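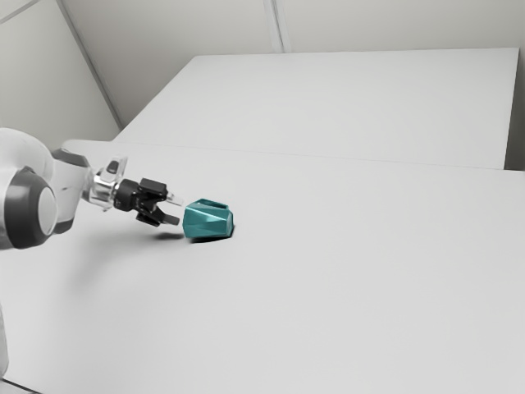

# Urkell 26 workshop dehumidifier

The Urkell 26 is a floor-standing dehumidifier for workshops, cellars, store rooms and garages. It is a compressor machine on four castors, with a fold-down handle, a removable tank and an outlet at the back for a hose. We sell it new from the shop in Brilludmont and we also keep it for hire by the week.

The number in the name is the tank size in litres. That is larger than on most machines of this type, and it is the main thing people ask about before they buy. A full tank is heavy. It has its own small wheels and a lid that clips down, so it can be rolled to a drain or a back door without being lifted, but it still has to be tipped out at the end. If you have a drain within reach, use the hose.

## What it is for

Most of the ones we sell go into rooms where something is being stored that doesn't like damp: timber, paper, fabric, hand tools, instruments, boxed stock. Others go to people drying out a room after plastering or a leak. The machine does both jobs, but you would set it differently for each.

For storage, set the dial to the middle of its range and leave it. The compressor will cut in and out as the room needs it, and in a reasonably well sealed room it should be off for more of the day than it is on. Check the tank every day for the first week and you will soon know how often it wants emptying.

For drying out, use the continuous setting, shut the doors and windows, and keep the room warm if you can. Don't aim the outlet at fresh plaster from close up. It dries the surface faster than the depth and you may get cracks. Put the machine in the middle of the room and let it work on the air.

It is not the right choice for an unheated room in a cold winter. Compressor machines lose a lot of their pull as the air gets colder, and this one will spend much of January defrosting itself if it is standing in an outhouse. For that sort of room ask us about a desiccant machine. They cost more to run but they carry on working when it is cold.

## Controls

There is one panel on the top with a humidity dial, a fan switch and three lights.

- **Dial.** Turns from off, through the normal range, to continuous at the far end. The figures around it are a guide. If you need an accurate reading, stand a separate hygrometer on the other side of the room.
- **Fan.** Two speeds. Low is quiet enough to talk over. High moves more air and is the one to use when drying out.
- **Green light.** Power on.
- **Amber light.** Defrosting. The fan carries on but the compressor stops. Leave it alone and it will start again by itself.
- **Red light.** Tank full, or tank not pushed home. The machine stops until it is seen to.

After a power cut it goes back to whatever the dial was set to. There is no clock or app, and no remote control. If you want it to run only at certain hours, fit a plug-in timer, but choose a mechanical one rated for a compressor load and leave a decent gap between the off and on times. Short cycles are hard on the compressor.

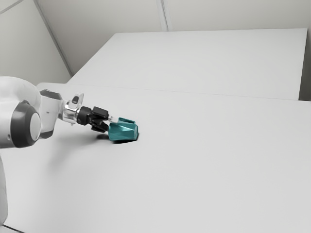 ## Where to stand it

Level floor, handle to the wall, with a clear space of at least a forearm's length on every side. The air goes in at the back and out through the top, so don't put a shelf directly over it or use it as somewhere to leave a coat. We see a lot of machines come back for repair that have simply been choked.

Keep it away from the sawing end of a workshop. Fine dust gets past the filter in time and settles on the coil, and once it is damp it sets like papier mâché. If there is no choice about where it goes, switch it off while you are cutting or sanding and give the dust time to settle before you start it again.

It should always be stood upright. If it has travelled on its side in a van, stand it up and leave it overnight before switching on. This matters and it is the one instruction we would ask you to read twice. Oil from the compressor runs into the pipes when the machine is laid over and needs time to drain back.

Don't run it from a coiled extension lead. If you must use an extension, unwind it fully and use one of the proper thickness.

## Draining with a hose

The machine comes with a plain hose tail and a jubilee clip. Any garden hose of the ordinary size will push on. The water leaves by gravity, so the hose has to run downhill all the way, with no loops and no hump over a door sill. If the far end is even slightly higher than the outlet the water will back up into the tank, the float will rise, and the machine will stop with the red light on.

Where the drain is higher than the floor, in a cellar for instance, you need a pump. The **Zultov lift kit** fits underneath the tank in place of the tray and pushes the water up a narrow clear tube. It takes its power from the machine. Fitting means four screws and one plug, and the instruction sheet that comes with it is clear enough. We will fit it free if you buy both together.

A few notes on the pump from customers who use it:

- It runs in short bursts and you will hear it through a floor.
- The clear tube goes green in sunlight. A black sleeve stops this and we sell it off the roll.
- Flush it with clean water before putting it away for the summer, or the valve sticks.

## Filter and cleaning

The filter slides out of the back to the left. Tap it outside, then wash it in warm water with a drop of washing-up liquid, and let it dry completely before it goes back. Once a month is right for a store room. In a workshop look at it every Sunday, or whatever day you sweep up.

Replace the filter after 2,000 hours of running. There is an hour counter behind the tank, low down on the right, which you can read with a torch. The counter can't be reset, so write the figure on the label when you fit a new filter. Spare filters are kept on the shelf and we can post them.

Wipe out the tank whenever it starts to feel slippery. Vinegar is fine. Don't use bleach, which attacks the float seal. The water itself is clean enough for washing a floor but please don't drink it or give it to animals, and don't use it in a steam iron, whatever you may have read.
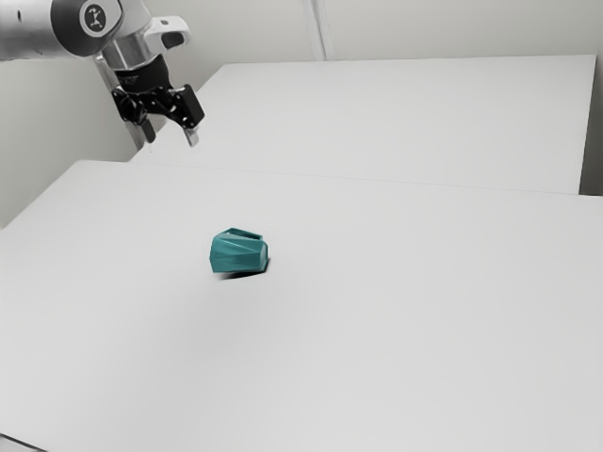 ## Running costs and noise

We don't print a cost per day, as it depends so much on the room and on your tariff. A plug-in energy meter will tell you more in a weekend than any figure from us, and we will lend you one with a hire machine if you ask at the counter. What we can say is that draught-proofing makes more difference than anything else. A machine working in a room with a gap under the door is trying to dry the street.

The noise is a low hum with the fan over the top of it. On bare concrete the castors can buzz. Lock the two front ones and put the machine on a bit of old carpet or a rubber mat. It is too loud for a bedroom in our view, though people do buy it for that and most seem content.

## What is in the box

- The machine, with tank fitted
- One filter, fitted
- Hose tail and clip
- Handle grip and two bolts, to be fitted by you
- Printed instructions

Take the foam wedge out from under the float before the first use. It is easy to miss. If the machine shows a red light straight out of the box, that is nearly always why.

## Guarantee and repairs

Two years from the date of purchase, parts and labour, for machines used in the home or in a small business. Castors, filters and the tank lid are not covered. Keep the receipt, or give us your name at the till and we will keep a copy.

Repairs are done here by Sivaprasad Bhat, who looks after all the refrigeration work. Bring the machine in upright if you possibly can, with the tank empty and the mains lead taped to the handle. Leave a note on it saying what it does and when it does it. "Stops after ten minutes on high" is a great help. "Broken" is less so. We will ring you before doing anything that has to be paid for.

Parts are easy to get at present. The older Urkell with the square tank used a different fan motor, and for that model we can only offer used ones taken from scrapped machines.

## Hire

Weekly, with a deposit, and the price is the same with or without the lift kit. Hire machines are cleaned, tested and fitted with a fresh filter between customers. They have a few scuffs. Please bring them back with the tank emptied and dry, and with the hose drained, or the van gets it.

If you hire one and then decide to buy, we take the first week's hire off the price of a new machine. The hire machine itself is not for sale until the end of its time with us, when it goes on the second-hand shelf by the door.

## Ordering

Ask at the Nasrallah counter, or send a message with your postcode and whether there are steps to your door. We deliver within Brilludmont on our own van. Further out it goes by carrier on a pallet, kerbside only, and the driver won't bring it in. Old machines can be left with us for proper disposal of the gas when you collect a new one. There is a small charge for this if it was bought elsewhere.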